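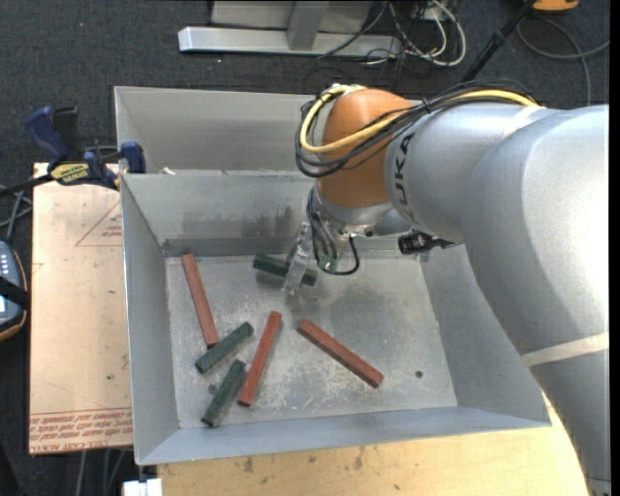

Drop bags at long races should be small, and race directors should enforce the size. I have felt this way since my second year working the Ladero aid station, and another season there has made me more sure of it. A runner who comes in after dark, tired and a little sick to the stomach, can't sort through a duffel. Six blocks in a gray metal bin, three brick-red and three dark green, is the kind of choice a person can handle in that state. Two kinds of thing, easy to tell apart, sitting in the open. Most bags I see are the opposite of that. They have zip bags inside zip bags, spare shoes on top of the food, and a headlamp somewhere at the bottom.

The Brorkley race has no rule on this except a line in the packet asking people to "be reasonable." Last March there were 143 bags at Ladero. Some were the size of a shoebox. One was a hard suitcase with wheels. We had two tarps and a pickup, and it took four of us most of the afternoon to lay the bags out by bib number so they could be found later. After a certain hour the order falls apart anyway, and the big ones end up lying across the small ones.

I know the argument on the other side, and Yatziri Becerra makes it better than anyone. She has finished Brorkley four times. Her point is that people are out there for up to thirty hours, the weather on the Salinas side changes fast, and nobody should be told they can't have a dry jacket. I agree about the jacket. A jacket, a pair of socks, a light and some food fit in a one-gallon bag if you roll the jacket tight. What doesn't fit is the second jacket you packed in case you didn't like the first one.

There is also the matter of time. Muchen Song kept a sheet at our station last year and wrote down when people came in and when they left. It wasn't a study and she'd be the first to say so. But the runners who sat down with a large bag stayed longer, and several of them left without the thing they had come for. One man went out with no light and had to walk back for it. It was in a side pocket.

The cost lands on the crew too. Anselmo Chambi drives the bags down after the cutoff, on 8 miles of bad road, and he makes two trips where one used to do. If the race grows the way the directors want it to, that will be three. Danden, the other long race in this area, went to a fixed bag a few years ago. They hand you one at check-in, and if your gear doesn't fit, you take something out. People grumbled in the parking lot and then they did it.

I'd like Brorkley to copy that. One bag per runner per station, same size for everyone, bib number on both sides in thick marker. Make an exception for medical supplies and leave it at that. The entry form for next year is being rewritten now, and a change like this takes one sentence.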